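How to tidy the cables behind your desk (without buying a kit)

Most cable kits are overpriced Velcro. I'd try this first.

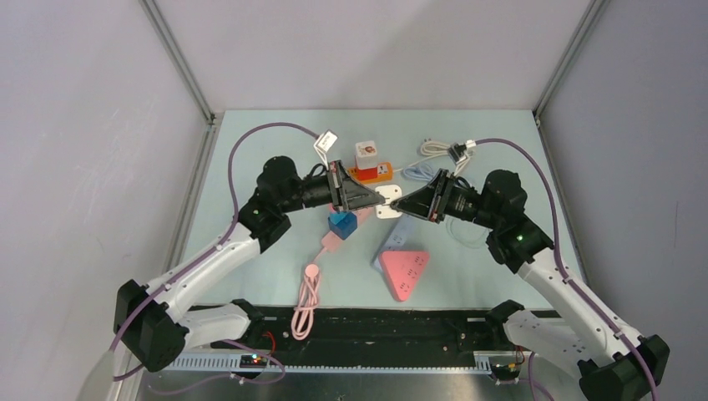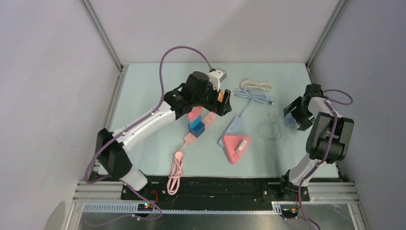
Photos: Niloufar Ansari

1. Unplug everything at the wall. Yes, everything.

2. Label both ends of each cord with masking tape. Colour-coded tags look great in the ads, but you'll forget what mauve meant.

3. Put back only what you use. I doubt that's all of it.

4. Tie the slack in wide loops. Tight coils are hard on the cord, whatever the packet says.

5. Never plug one power board into another.

Skip the 500-piece clip sets. I used 16 and regretted 2.

Updated Aug 4, 2024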